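Teaching a Gripper to Check Its Own Hold

Most robot arms know where they are. Fewer know what they are holding, or how well. At Palomino, a small robotics lab, a method called Floltier tries to close that gap with a camera mounted near the wrist and a short pause after every grasp.

The idea is simple. Once the fingers close, the arm lifts the object a little and holds still. The software compares the view before and after the lift. If the object has moved with the fingers, the arm carries on. If it has shifted, the arm sets it down and tries again from a slightly different angle.

The lab tested the method on painted blocks, which are cheap and easy to tell apart by color. 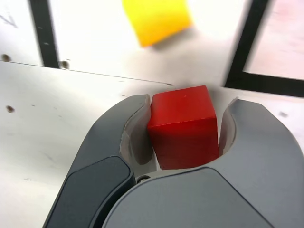
A red wooden cube between the fingers of the gripper, with a yellow cube on the table beyond.

Over 216 trials, the arm dropped a block 11 times. Without the check, using the same arm and the same blocks, it dropped more than 200 in a longer run that the lab stopped early. The pause adds 2 seconds to each grasp, and the team expects to cut that once the image comparison runs on faster hardware.

Blocks are an easy case. They are rigid, and their flat sides give the software clear edges to follow. Soft packaging is next, under a project named Stoditance, with parts supplied by Gerkarell. Early runs with filled pouches began in January. The arm still retries too often on those, mostly when a pouch sags during the lift and the software reads the change in shape as a slip.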